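Moving boxes, month eight

7 Sep 2019

So I finally did it. I opened the last of the boxes from the move to Stultport, which have been sitting along the hallway wall since January, and I have feelings about it.

For anyone new, we left Loron after I'd been there most of my adult life, and I packed the apartment in a bit of a panic. I was great at the start! Labels on two sides, tape in straight lines, the works. By the last night I was throwing a colander in with my winter hats and writing STUFF on the lid. Past me was not kind to future me.

The plan was one box an evening. I lasted 3 evenings the first time and then it got warm and I wanted to be outside looking at boats. What got me going again was the rent on the storage unit at Griltar going up by 30 dollars. I was paying to keep things I couldn't even name, so I brought the whole lot home and stacked it in the living room where I'd have to walk around it to get to the couch. 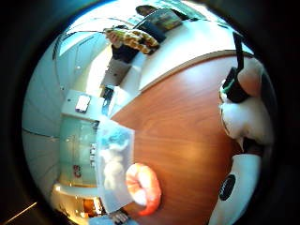 My sister-in-law swears by the three pile method (keep, give, toss) and I'm sure it works if you're a decisive person. My piles went keep, keep for now, and ask somebody. The "ask somebody" pile was huge. Whose are the ice skates? Why do I own a fish poacher? I don't poach fish. I've never poached a fish in my life.

Paper was the worst of it. I'd saved every utility bill from the old place, all the way back, plus takeout menus from restaurants that closed years ago. I sat on the floor and read the menus, every one - there went a whole evening. I kept the one from Khasawneh because their lentil soup got me through two awful winters and I still think about it when it rains. It's on the fridge now, under the lobster magnet.

Clothes were easier than I expected. If it itched, it went. If I'd been saving it for a fancy event, I tried to picture the event, and mostly I couldn't, so that went too. The green coat stays. I don't want to hear about the green coat.

Kitchen things I've decided to live with for a while before I judge them. This kitchen has half the cupboards of the old one, but it also has a window right over the sink, and I'll take that trade. I did get rid of the mugs with no handles. 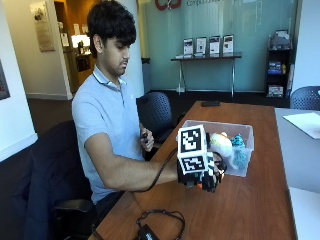
Leaning in for a closer look at the bin.

Anyway, bins! I've switched over to the clear ones and I wish I'd done it before the move. Cardboard gets soft down here by the water, and with clear plastic I don't have to trust my own labels, which we've already established are no good. I put the Christmas lights in one and the spare bedding in another, and I found both again a week later without swearing. Get the lids that clip, though. The ones that just sit on top slide off as soon as you stack them.

There's still a jar of keys on the windowsill. I have tried them in every lock in this house and none of them fit, and I can't bring myself to throw out a key. If you have a use for a jar of keys, leave me a comment.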